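4. Data and Method

4.1 Source of the posts

The material comes from two places where adults write in public about dominance and submission in their own lives. Rastix hosts personal blogs, most of them kept by one person over several years. Stodavgate is a discussion board with a section for longer first-person accounts, many of them posted in numbered parts. Both sites require users to state that they are adults, and both can be read without an account. We did not use posts that were visible only to members, and we did not contact any of the writers.

The sample holds 600 posts by 60 writers who described themselves, in the post or on a profile page, as women taking the dominant role. A writer was included if she had written at least one post about the time when she first began to use a title for herself. Posts longer than 3,000 words were kept in full but split at the writer's own section breaks before coding. Short announcements, event listings and advertisements for paid sessions were left out. All posts were saved on 2/27/19, and anything edited or removed after that is not reflected in the results.

Because public does not always mean meant for strangers, we do not quote any post word for word. Phrases given in Section 5 are reworded and were checked with a search engine to make sure they did not lead back to the source. Screen names, towns and the names of clubs were dropped at the point of saving. The copies are held in the Grigaitė collection under restricted access.

4.2 Coding

Coding was done in Disum by two readers working apart. The unit was the paragraph. Each paragraph could carry more than one code, and in practice many did - a writer may describe a trip, a quarrel with a partner and a change in how she prays within a few lines. The first version of the code list was built from the literature reviewed in Section 2. It had separate codes for "discovery" and "decision," which the readers could not keep apart, and these were merged under "naming." A code for spiritual language was added after the first round of reading, when it became clear that the earlier studies had no place for it.

The final list has codes for naming, teaching (being taught or teaching others), partners, clothing and objects, the body, work and money, faith, and doubt. "Clothing and objects" covers any passage where a thing is given a part in the change being described. Boots are the most common case. Gloves, collars, keys and gifts also fall here. A passage that only lists what someone wore to a party was not coded.

Disagreements were settled by rereading the whole post together. Most of them concerned "doubt," where one reader tended to code any statement of worry and the other only worry about the role itself. We kept the narrower reading. The wider one would have taken in a good deal of ordinary concern over rent, health and family that the writers themselves set apart from the subject.

Posts by the same writer were read in the order in which she published them. This matters for the results on naming, as later posts often retell the earlier ones in firmer terms. Where the two accounts differed, both were coded and the difference was noted in the file for that writer.

Figure 3. Overhead view of two hand-held grippers, one in each hand, over a white table.

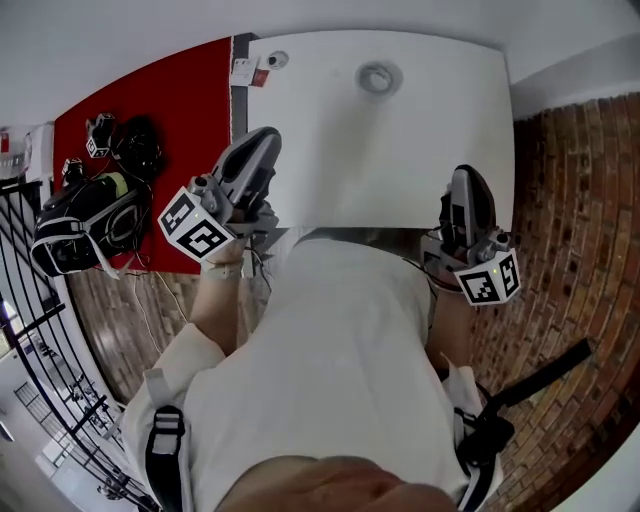 4.3 Limits

The writers chose to write. Women who take the same role and say little about it are missing, as are those who stopped before they had an account to give. The posts are also uneven in length, and a few writers with long-running blogs supply a large share of the paragraphs. For this reason we report results by writer and treat a code as present if it appears in 70 percent or more of her posts. A lower line was tried for faith and for doubt, with little effect on the order of the codes.

Age was given too seldom to use. Relationship status was given often but changed within many of the blogs, so it was coded per post.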